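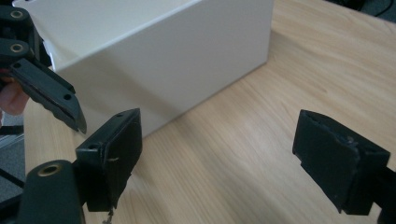 클로미츠(Clomitz) 수납형 원목 책상 석 달 사용기

이사하면서 쓰던 책상을 버리고 클로미츠 책상을 샀다. 상판 길이 117cm, 서랍 없는 기본형이다. 석 달 동안 매일 썼고, 그동안 확인한 것을 항목별로 적는다. 협찬은 아니고 내 돈으로 샀다.

고른 과정

방에서 책상을 놓을 수 있는 벽은 창문 옆 한 곳뿐이었다. 문 여는 공간을 빼고 나니 120cm짜리는 걸레받이에 걸렸다. 그래서 120cm 아래 제품만 봤고, 마지막까지 남은 것이 클로미츠와 엔소프(Enthorpe)였다. 엔소프는 상판이 조금 더 두껍고 다리가 철제였다. 매장에서 두 개를 다 만져 봤는데 엔소프는 앞쪽 모서리가 각져서 팔뚝이 눌렸다. 나는 팔을 책상에 올려놓고 타자를 치는 편이라 모서리가 둥근 클로미츠로 정했다. 가격은 24만 9천 원이 아니라 할인 없이 달러로 249달러였다. 해외 직배송이라 배송비가 따로 붙었다.

배송과 포장

주문하고 11일 만에 받았다. 상자는 두 개로 나뉘어 왔고 하나는 상판, 하나는 다리와 부속이었다. 상판 상자는 혼자 들기 어렵다. 엘리베이터에서 내려 현관까지는 세워서 밀고 들어갔다. 혼다 소형차 뒷좌석을 접고 실어 봤다는 후기를 보고 매장 수령도 생각했는데, 내 차로는 길이가 애매해서 배송을 택했다. 결과적으로 잘한 것 같다. 상자 모서리는 한 군데 찌그러져 있었지만 안쪽 완충재가 두꺼워서 상판에는 흠이 없었다. 스티로폼 대신 종이 완충재를 써서 버리기는 편했다.

조립

설명서에는 한 시간이라고 나와 있는데 한 시간 반 걸렸다. 다리를 끼우는 순서가 그림만으로는 헷갈린다. 앞다리와 뒷다리의 구멍 위치가 미세하게 다르고, 표시는 안쪽에 작은 스티커로만 붙어 있다. 나는 뒷다리 하나를 앞에 끼웠다가 다시 뺐다. 조립 전에 다리 네 개를 눕혀 놓고 스티커부터 확인하기를 권한다.

동봉된 육각 렌치는 짧아서 마지막에 힘을 주기 어렵다. 집에 있던 긴 렌치로 조였다. 볼트는 처음부터 끝까지 조이지 말고 모두 절반쯤 걸어 둔 다음, 책상을 세우고 나서 대각선 순서로 조여야 수평이 맞는다. 설명서에도 있는 내용인데 글씨가 작아 지나치기 쉽다.

상판

이 제품을 산 가장 큰 이유가 상판이다. 색은 밝은 베이지에 가깝고 노란 기가 적다. 제품 사진보다 실물이 약간 더 옅다. 결은 가늘고 촘촘한 편인데 군데군데 색이 진한 줄이 섞여 있다. 이런 무늬가 싫은 사람은 같은 회사의 흰색 도장 제품을 보는 게 낫다.

마감은 무광 오일이다. 손으로 쓸면 결이 살짝 느껴지고, 종이 한 장을 바로 놓고 볼펜으로 쓰면 글씨가 조금 떨린다. 나는 필기할 때 공책이나 받침을 깐다. 반사가 거의 없어서 저녁에 스탠드를 켜도 눈이 편하다.

물에는 약하다. 찬 음료 컵을 컵받침 없이 한 시간쯤 두었더니 둥근 자국이 생겼다. 마른 천으로 닦고 하루 지나니 옅어졌지만 비스듬히 보면 아직 보인다. 커피는 바로 닦으면 남지 않았다. 연필 자국은 지우개로 지워진다. 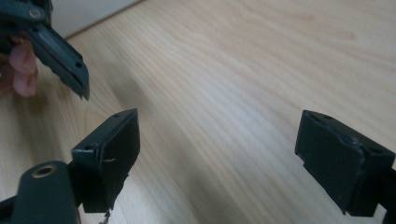
흔들림

벽에 붙이지 않고 쓸 때 좌우로 흔들어 보면 조금 움직인다. 타자를 치는 정도로는 느껴지지 않고, 지우개질을 세게 하면 모니터 위쪽이 떨린다. 뒷면에 가로대가 하나 있는데 높이가 높아서 아래쪽을 잡아 주지는 못한다. 벽에 붙이고 나서는 신경 쓰이지 않았다.

두 달째에 한 번 삐걱거리는 소리가 났다. 왼쪽 앞다리 볼트가 풀려 있었고 다시 조이니 없어졌다. 겨울에 난방을 세게 튼 탓인지는 잘 모르겠다. 2월 이후로는 소리가 나지 않는다.

모니터암 설치

상판 뒤쪽에 집게형 모니터암을 달았다. 스터스턴(Stuston) 제품이고 모니터는 27인치다. 가로대가 상판 끝에서 안쪽으로 들어가 있어 집게를 물릴 자리는 충분하다. 다만 상판이 무른 편이라 그냥 조이면 눌린 자국이 난다. 나는 위아래에 얇은 고무판을 댔다. 그래도 석 달 뒤에 풀어 보니 아래쪽에 희미한 자국이 있었다. 나중에 책상을 중고로 팔 생각이면 보강판을 따로 사는 편이 좋다.

전선 정리

전선 구멍은 없다. 뒤로 넘겨야 하는데 벽에 바짝 붙이면 플러그 머리가 걸린다. 나는 벽에서 3cm 띄웠다. 멀티탭은 가로대 안쪽에 벨크로로 묶어 놓았다. 별매품으로 철망 선반이 있지만 배송비를 생각하면 국내에서 아무 제품이나 사는 것과 차이가 없다.

높이와 의자

높이 조절은 안 된다. 발받침 나사를 돌려 수평을 맞추는 정도만 가능하다. 내 키에서는 팔걸이를 가장 낮춘 의자가 간신히 들어간다. 팔걸이가 고정된 의자를 쓴다면 높이를 먼저 재 봐야 한다. 기본형은 서랍이 없어서 무릎 공간은 넉넉하다. 다리를 꼬고 앉아도 상판 아래에 닿지 않는다.

냄새

상자를 열었을 때 오일 냄새가 꽤 났다. 창문을 열어 놓고 나흘쯤 지나니 약해졌고, 두 주 뒤에는 코를 가까이 대야 났다. 냄새에 민감하면 조립한 날 바로 그 방에서 자지 않는 게 좋겠다.

관리

평소에는 마른 천으로 먼지만 닦는다. 물티슈를 자주 쓰면 표면이 거칠어진다고 설명서에 적혀 있어서 쓰지 않았다. 오일은 반년에 한 번 바르라고 하는데 아직 때가 안 됐다. 작은 오일 한 병이 들어 있고, 양을 보면 두 번은 바를 수 있을 것 같다. 바르고 나면 하루 정도 책상을 비워 두어야 한다.

고객센터

다리 스티커 때문에 조립 중에 문의를 한 번 넣었다. 저녁 8시에 보냈고 다음 날 오전에 답이 왔다. 구멍 위치를 표시한 그림을 따로 보내 줬는데, 설명서에 있는 것보다 훨씬 알아보기 쉬웠다. 이 그림을 처음부터 넣어 주면 될 것 같다.

정리

좋은 점: 상판 색과 촉감, 둥근 앞 모서리, 넓은 무릎 공간, 꼼꼼한 포장.

아쉬운 점: 물 자국, 짧은 렌치, 헷갈리는 다리 표시, 전선 구멍 없음, 별도 배송비.

컵받침을 꼬박꼬박 쓰는 사람이라면 무난하게 쓸 수 있다. 아이가 물감을 쓰거나 책상에서 밥을 먹는 집이라면 도장 제품 쪽이 맞다. 나는 계속 쓸 생각이고, 오일을 한 번 바른 뒤에 물 자국이 어떻게 되는지 이 글에 덧붙이겠다.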